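Counter tips for living with a Clallora kitchen arm
Wednesday, September 6, 2023

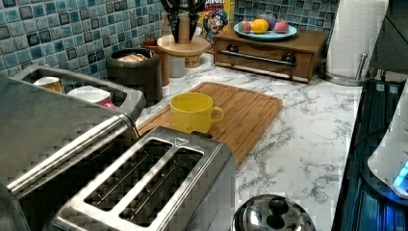 Before you order
Measure the counter first. The Clallora kit wants a clear run between the wall and the front edge, and a toaster plus a bread box eats that up fast. I didn't measure. Spent a Saturday moving stuff around.

Price I paid was $720 for the arm, clamp and the basic gripper. The soft fingertips are extra. Get them. The hard ones squeak on anything steel and they will chip a mug sooner or later, I have one to prove it.

Ingrid Kapoor has the older Daltadex on the same kind of counter and says hers is slower but quieter. Heard it run, she's right. If your kitchen opens onto a room where people sleep, think about that.

Shiny stuff
Brushed steel is ok most of the time. Polished is trouble. A domed lid throws back the whole kitchen and the arm reaches for a reflection. Fixes that worked for me:
– turn off the light right over the counter, leave the others on
– a strip of matte tape on the lid, near the knob
– teach the lid by its black knob, skip the rest of it

Marble pattern counters also mess with it a little. White mug on white counter, expect a miss now and then. A yellow mug on a bamboo board gets picked up pretty much every time. So now the board stays out, and mugs get set on the board. Easy.

Toaster
Don't let it fish toast out. The manual is wishy washy on this, I'm not. Unplug, lever up, wait, use your own hands. What the arm is good for is loading. Teach the slots with the toaster turned at the angle you really keep it at. If you square it up for the lesson and then it sits crooked all week, bread ends up on the counter.

Put two dots of painters tape where the back feet go. Crumb day, you move it, you put it back on the dots. Done.

Paper towels
Weighted base or forget it. The light ones walk. One sheet at a time, and start the roll yourself, the glued first sheet beats it every time.

Fruit
Flat plate better than a bowl. Lemons fine. Anything soft, turn grip down to the lowest setting and then check the underside for dents anyway. If the plate lives up on a bread box, run the slow speed, it has less room to recover up there and you don't want a lemon going behind the stove.

Scissors
I keep mine off the list completly. There is a way to block an object in the app, under Items, long press. Do scissors, do knives, do the stovetop area. The stovetop block has to be redone after each update, or it was for me, twice.

Cleaning the gripper
Warm water and dish soap on the fingertips, cloth for the rest. No spray. Jhosep Alvarado, who fixed my wrist joint in March, said grease in the second joint is most of what he sees. Wipe after bacon.

My joint repair was $267, out of warrenty by then. The Lidell cover plan would have paid it but you have to sign up in the first month.

Is it worth it
For loading bread, moving mugs and wiping down, yes for us. My husband's shoulder is bad and the reaching was the problem. For cooking, no. The Maillard bundle with the stirring tool is $1,211 and I sent that one back, pan slid all over.

Still to try – the wider gripper for cereal boxes. The basic one crushes the corner if the box is under half full. Will update.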